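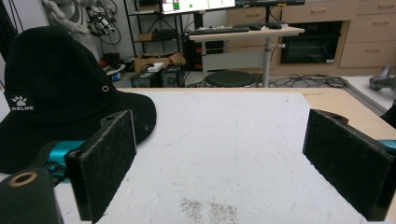
Hats: Care, Folding and Storage FAQ

Last updated Sunday, November 5, 2023

These are the questions the Prillero shop desk gets most often about soft hats, mainly bucket hats and baseball caps. If yours isn't covered, use the contact form and Nadiia Antoniuk will get back to you.

Can I fold a bucket hat?

Yes, if it's unlined or lightly lined cotton. Push the crown down into the brim, fold the hat in half, and leave it that way for the trip. Don't put anything heavy on top of it. A bucket hat with a wired or stiffened brim should travel flat.

How do I get the brim back into shape?

Set the hat crown-up on a clean, flat surface and smooth the brim outward with both hands, working from the seam to the edge. Do this while the fabric is slightly damp. Small folds where the crown meets the brim are normal in soft fabric and don't need to be pressed out.

What are the metal eyelets for?

Ventilation. They also let water out if the hat gets soaked. Wipe them dry after washing. If an eyelet comes loose, a shoe repair shop can usually reset it.

Can I fold a baseball cap the same way?

No. The brim on most caps has a plastic insert, and older caps may have cardboard. Either one will crease if you bend it sharply. You can tuck the back half of the crown into the front half and leave the brim alone. Stack caps one inside the next, with no more than three to a stack, or the bottom one spreads.
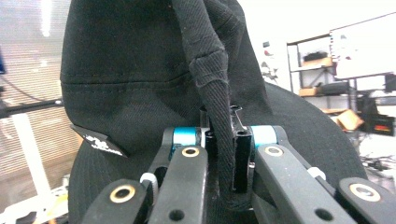 Black twill with a stitched seam across the crown.

How do I clean twill?

Brush it first, going with the diagonal lines of the weave. Then use a damp cloth and a little mild soap. Rinse the cloth and go over the same spot again until the soap is gone. Pay attention to the seams, where dust collects.

Will black fabric fade?

It will, mostly on top of the crown. Wash in cold water, skip the bleach, and dry the hat in the shade. Two washes in a summer is plenty for a hat worn on weekends. Store it away from windows.

Can I use the washing machine?

For a soft cotton bucket hat, cold water on the gentle cycle in a mesh bag is fine. Caps should be washed by hand. Neither goes in the dryer.

What about sewn-on patches and labels?

Keep the iron off them. If the edge starts to lift, a few stitches in matching thread will hold it. Fabric glue leaves a shiny mark on matte cloth.

How should I store hats over the winter?

Clean them first. Sweat left in the band will stain by March. Caps can go on a shelf in a row with the brims facing out. Bucket hats do best crown-up with room for the brim to lie flat.
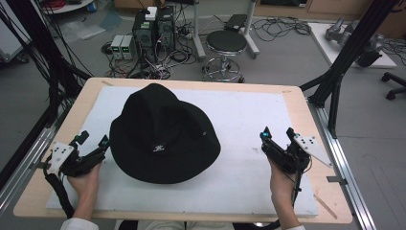 Clullis: I stuff the crown with a cotton T-shirt before putting mine away and it keeps its shape much better than with newspaper, which left gray smudges on the inside band.

A T-shirt works well. White tissue paper is fine too. Fill the crown loosely so the sides aren't stretched.

Do you sell replacement sweatbands?

Yes, in black and white, under Accessories. They are stitched in by hand and fit both hat styles.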